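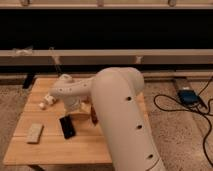 Arm over the plank table, blocks out for picking. Cables still on the carpet.

Erkcombe Makers board > Equipment > Second arm: what to budget?

pareck_fan
Trying to put a number together for August. One more arm like the one in the photo, plus a gripper. Voltine quoted us the arm alone and left off the mount, cables and shipping. What did the rest of you end up adding?

tidewrack
We added 20 percent on top of the quote and it wasn't enough. The gripper fingers wear, and a spare set from Pareck was 300. Also get a proper bench. A wood table is fine for light blocks but ours walked when the arm moved fast.

lowgear
Disagree on the bench. We've run on a plain wood table for 14 months with the speed turned down. I'd put the 800 toward a second gripper.

tidewrack
Depends what you pick up. We do metal parts.

pareck_fan
Mostly small stuff here – wood blocks, things the size of a phone. Nothing heavy.

lowgear
Then keep the table. Do budget for cable covers though, with that loop on the floor.

mossback2
Has anyone bought used? Alemayehu had two arms listed last time I looked, no warranty.

tidewrack
I wouldn't. One bad joint and the savings are gone.

pareck_fan
OK, new arm, no bench for now. I'll ask Voltine to requote with shipping and post it when I have it.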